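Notes on Returning a Leased Vehicle

The lease on my sedan ended in January, and I have been asked by several readers to set down how the return was handled. I do so in some detail, as the printed material supplied by the dealership was brief and in places out of date. The car was a Plenon four-door, leased through the Brillau Auto Center, and it had been in daily use for commuting and for longer trips in the summer months.

The first notice from the leasing company arrived 91 days before the end of the term. It listed three choices: return the vehicle, purchase it at the residual price stated in the contract, or begin a new lease on a current model. The notice did not state the residual price itself. That figure appears on the second page of the original agreement, and I would advise any lessee to locate that page before making a telephone call of any kind.

I requested a pre-return inspection. It is offered without charge, but it must be requested, and the dealership did not bring it up. The inspector, Nawal Nasr, met me in the service lane at the agreed time and worked through the vehicle with a printed form and a small plastic gauge. Scratches shorter than the gauge are treated as ordinary wear. Longer scratches are recorded as damage and priced from a schedule. She recorded two items: a scrape on the rear bumper, and a chip in the windshield on the passenger side. The tires passed, though one of the rear pair was close to the limit.

I was given the choice of having both items repaired before the return or accepting the charge. The windshield chip was filled by a mobile glass service for $50, well below the amount on the schedule. For the bumper I obtained a quotation from Zolen Collision, and it came out higher than the dealership's own charge, so I left the scrape as it was. Lessees should ask for the schedule of charges in writing. Mine was sent by email the same afternoon, and the decision was simple once I had it.

Mileage was the next matter. The contract allowed a fixed total over the term, with a charge for each mile above it. My vehicle was under the total, and no credit is given for miles that are not used. This is stated plainly in the agreement and I do not object to it, but I had chosen the higher allowance at signing and paid for it every month. For the next lease I have selected the lower one.

The return appointment itself was short. I brought both keys, the owner's manual, the cargo cover and the floor mats that came with the car. The second key had been in a kitchen drawer since the day of delivery - a replacement would have been costly. The odometer statement was signed by both parties and I received a copy. I would not leave the premises without that copy, as it is the only record of the condition and mileage on the day.
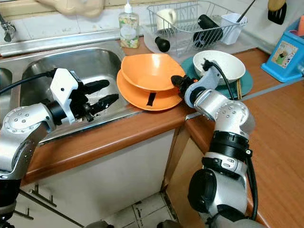
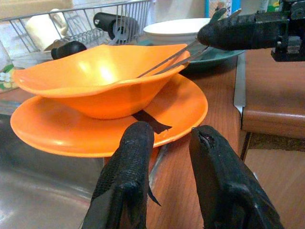
With the return complete, I turned to the replacement. My sales representative was Xinyi Yu, who had prepared figures for two vehicles, the new version of the sedan and a small crossover. I drove each of them along the same route, which included a stretch of highway and the uneven pavement behind the rail yard. The crossover was easier to enter and offered a better view of the road. The sedan was quieter, and its seats suited me better on the longer portion of the drive.

I selected the sedan. The monthly payment was close to the previous one, although the amount due at signing had risen. I declined the paint protection and the wheel coverage. I accepted the maintenance plan after confirming that it includes tire rotation, which the earlier plan did not.

One error was found in the paperwork. The acquisition fee had been entered twice, once as a separate charge and once within the capitalized cost. It was corrected in 10 minutes and without argument, but it would have remained in the contract had I not compared the worksheet with the final form. I recommend reading the two side by side, line by line, before signing.

The final statement for the old lease was mailed to me some weeks later. It showed the disposition fee and the bumper charge, both as quoted, and I have paid it.

Recent Posts
Choosing All-Season Tires for a Commuter Car
A Visit to the Abdel Hamid Collection of Classic Sedans
What the Maintenance Plan Covers
Gap Coverage and the Leased Vehicle
Winter Storage: A Short Checklist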